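Two Left at This Price 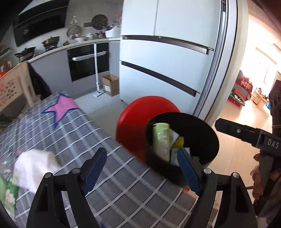 Plaid cloth, round black bin.

Ileana Onu had the deal up by six. Trulten play tent, 14 dollars, down from whatever Trulten said it was down from. Free shipping. She typed GO GO GO and took one GO out. Then put it back.

Phone.

"It's the wrong tent," Tudor said.

"Good morning."

"The link. It goes to the big one. The party one, for weddings."

She clicked. A Quezada marquee, white, with windows. 14 dollars. Add to cart, free shipping, two left at this price.

"That's a mistake," she said.

"Obviously it's a mistake. I bought four."

"It says two left."

"It said that the whole time."

She sat down. 2588 people on the email list, and the email went out at half past. She could pull it. She had pulled one before, the Fivska blender thing, and Elfriede Reisinger had written her a letter about it. A paper letter. With a stamp.

"What are you going to do with four wedding tents?"

"Get married," Tudor said. "I don't know. Sell them. Trefor wants one for his goats."

"Trefor Meredith has goats?"

"He has a coupon for goats."

She looked at the clock on the stove, wich was fast, but not by enough. The comments were already going under the post. Does this come in pink. Is this the Minnow one my sister got. Got mine thanks Ileana!! Then Elfriede, all capitals, asking if the windows opened.

They did. It said so in the listing. Ileana wrote back that they did.

"You're posting," Tudor said. "I can hear you posting."

"I'm answering a question."

"Are you going to leave it up?"

Her coffee had gone cold, she drank it anyway. There would be an email from Quezada by lunch — so sorry, pricing error, here is ten percent off your next marquee. Everybody would write to her about it. Elfriede would need a stamp.

Still. Somebody out there had a daughter and a back yard and 14 dollars.

She fixed the title. Changed play tent to tent. Then she opened a new tab, put one in the cart, and went to look for her card in teh coat by the door.

"Ileana?"

"Hang on," she said. "It says one left."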